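Mangubat Laboratory for Robotic Manipulation
Handout 6: Setup and Care of the Two-Arm Table Cell
Instructor: Ariel Agbayani
Cell supervisor: Ross Sutherland

Students are expected to have read Handout 5 (safe approach and stop procedure) before working on the cell. Both arms are to be parked and the stop button pressed in before hands go near a finger.

1. Gripper fingers

Each gripper carries two white plastic finger bodies. An orange ribbed pad is fixed to the inner side of each body, and a black contact strip runs along the face of the pad that meets the object.
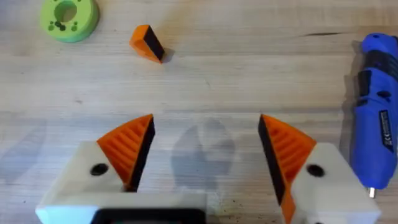 Pads are inspected at the start of every session. A pad is to be replaced if any crossbar is split or if the strip has lifted at the tip – the tip is where lifting usually begins. Used strips are peeled back from the tip toward the base, and the face is wiped before a new strip goes on. Pads are always changed as a pair. Enter the pad number in the Fundel logbook; the present batch begins at 109.

2. Cables and mounts

The base of each arm is fixed at the near edge of the table. Check the mounts by hand and report any movement to Mr. Sutherland. Do not retighten them yourself.

The cable on the right arm hangs in a wide loop that comes down over the table. This slack is needed for full wrist rotation and must not be tied back. Before starting, turn the wrist slowly through its range and confirm that the loop does not catch on the fingers or sweep the container.
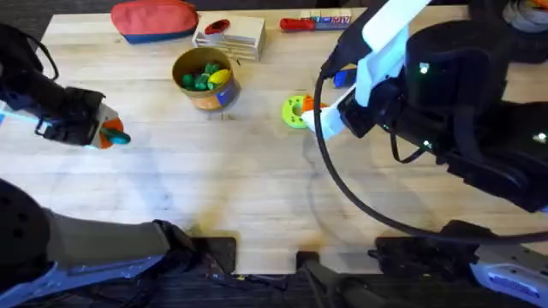 3. Layout of the work surface

The container of green toy pieces stands near the center of the table. The pouch, the wooden crate and the small printed box go along the far side. The lime-green ring is placed within reach of the right gripper.

After any change of pads, run the Zukmont reach check from the start. The check has 185 positions, and the arms should pause at position 177 for a visual comparison of the finger tips. If the tips do not line up, stop and repeat Section 1.

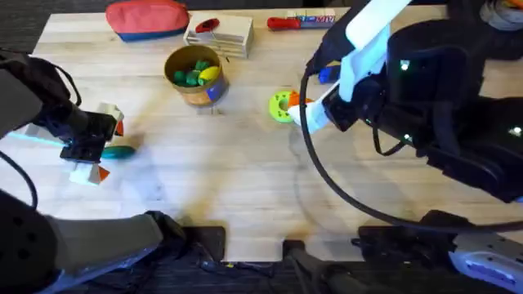 Page last changed: 22/03/2025

4. End of session

Open both grippers and park the arms clear of the table. Return the pieces to the container, brush the surface, and sign the logbook. Faults are reported on the Purley form under cell number 2892.

The next full service is planned for June.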